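Home | Journal | Flowers | Kitchen | About

A Round Table, a White Cloth and Some Pink Blossoms

4 min read

I have a new favorite way to spend an October afternoon, and it involves a bunch of flowers, a big round table and far too many stems to think about! I've been arranging flowers at home for 2 years now, mostly in jam jars on the windowsill, so getting a whole table to play with felt like a real treat.

Pale pink and white blossoms, long green stems. I could look at them all day. 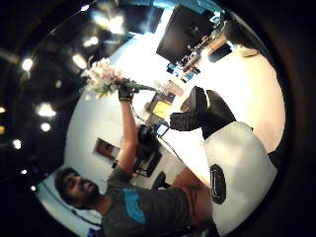
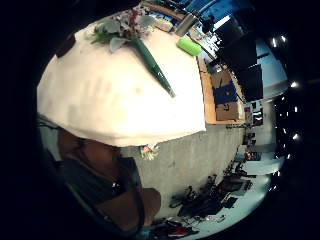
Start with the cloth

I used to treat the tablecloth as an afterthought (pull it out of the closet, throw it on, done). Now I put it on first and fuss with it for a good 5 minutes before a single flower comes near it. On a round table the hem never hangs quite even, and I've come to love that. A bit of a wave along the bottom looks friendly.

White is my pick for soft pinks every time. I tried these same shades on a mustard cloth last spring and the paler flowers just vanished. On white they look fresh, and any bluish green in the leaves really sings.

Leave the stems long (for a while)

My old habit was to chop everything short the minute I got it home, and then spend the evening wishing I hadn't. These days I keep the full length and carry the bunch around in one hand, turning it, looking at it from the side, holding it over the table and then away from it. You learn so much about where the heavy side is! Once it feels right in your fist, it usually looks right lying down too.

I like a bunch lying on its side across the cloth, by the way. No vase, blossoms toward the far rim, one long stem pointing back at you. It's great for a table people will walk all the way around, and it leaves everybody free to see each other across it. You can't leave cut flowers out of water all evening, of course, so mine go back in the bucket until 7 and come out just before people sit down.

Let a little bit spill

A small cluster hanging down near the hem is my favorite touch of all. I first tried it for a supper at Onuoha, the little hall up the hill in Udach, with 9 of us squeezed in on folding chairs, and I've done it ever since. Keep it small and keep it off to one side. Thread it onto a short piece of string, pin the string under the cloth, and give it a gentle tug to check it holds.

Next up I want to try the same thing with branches. The growers at Driradeck should have some good berries on the stem soon, and I'm already clearing space in the hallway for them.

Recent posts

- Jam jars, ranked
- My morning at the Mova flower market
- How I iron a very large tablecloth
- Berries and branches for fall
- What to do with broken stems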